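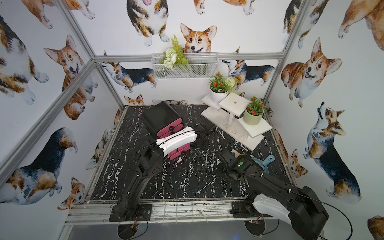

## Diapo 1. Ouverture (ne pas lire, parler lentement)

Bonjour à toutes et à tous. Je m'appelle Hoi-yan Ng, je travaille pour l'atelier Millinano, où nous aménageons de petits espaces avec des plantes et des étagères. Le français n'est pas ma langue maternelle, donc je vous prie de m'arrêter si une phrase n'est pas claire.

Laisser l'image à l'écran pendant toute cette partie. Regarder la salle, attendre un peu.

Poser la question : où est-ce que votre œil va en premier ? En général on me répond « les chiens ». Oui, les corgis du papier peint gagnent toujours. Dire que c'est normal : un mur avec des animaux en style aquarelle attire plus que n'importe quel meuble blanc.

## Diapo 2. Le mur bavard, le sol sombre

- Le papier peint est très bavard. Il y a du fauve, du blanc, du noir et feu, et des corgis partout.
- Le sol fait l'effet contraire : motif de marbre noir, veines blanches.
- Entre les deux, il faut quelque chose de calme. C'est le rôle du blanc dans le coin du fond.

Raconter l'essai de février chez Bestmont : nous avions mis des pots orange devant un papier peint à motif, et la cliente m'a dit poliment qu'elle ne voyait plus ses fleurs. Nous avons tout repris en blanc et en vert pâle. (Ne pas dire le nom de la cliente.)

## Diapo 3. Le porte-plantes à étages

Montrer avec le pointeur, coin arrière droit.

Les planches sont plates et blanches, les pieds sont blancs aussi. Sur la partie haute à gauche, une plante en pot blanc, avec des fleurs rouges. Plus bas à droite, un pot vert pâle, encore du rouge. J'insiste sur ce point : deux hauteurs différentes, mais la même couleur de fleur. L'œil descend tout seul de l'une à l'autre.

Derrière la première plante il y a une fleur blanche en pompon sur sa tige. Elle donne de la hauteur sans prendre de place sur la planche.

Parler ensuite des niveaux du bas. Ils ont des débris. Je demande à la salle : qui, chez soi, nettoie l'étage du bas ? Laisser rire. Mon conseil : un petit coup de pelle chaque semaine, et surtout enlever les pots avant, ne pas tourner autour.

L'objet bleu clair en forme de pelle, à droite sur le marbre, a une forme que j'aime bien pour ce travail. Sur un sol foncé, la poussière claire se voit tout de suite, donc il vaut mieux la garder à portée de main.

## Diapo 4. Le panier au mur

Le panier en fil métallique blanc est fixé au mur du fond, juste sous la barre horizontale du haut. La fougère est artificielle, avec des fleurs blanches qui débordent.

Ici je dois défendre l'artificiel. À cette hauteur, l'arrosage est pénible et l'eau coule sur le papier. Dans notre petite enquête avec le bureau Statadine, sur 200 personnes interrogées, 86 ont déjà abîmé un mur en arrosant une plante suspendue. Faire une pause après ce chiffre.

Si quelqu'un demande une plante vraie dans un panier comme celui-là : prévoir un cache-pot fermé, descendre la plante pour l'arroser, la laisser s'égoutter dans l'évier.

## Diapo 5. Ce qui reste par terre

- L'objet rose aux formes arrondies, avec ses ronds noirs, et la boîte noire inclinée au-dessus.
- L'appareil noir et ses fils emmêlés.
- La tige fine en métal, posée en diagonale.
- Le petit objet jaune et blanc.

Ma méthode pour ranger : d'abord les fils, ensuite ce qui est long, à la fin les petites choses. La tige passe avant l'objet jaune et blanc, on peut marcher dessus.

Transition vers Shek, qui présente les prix des étagères après moi. Lui laisser le micro et garder la télécommande pour les questions.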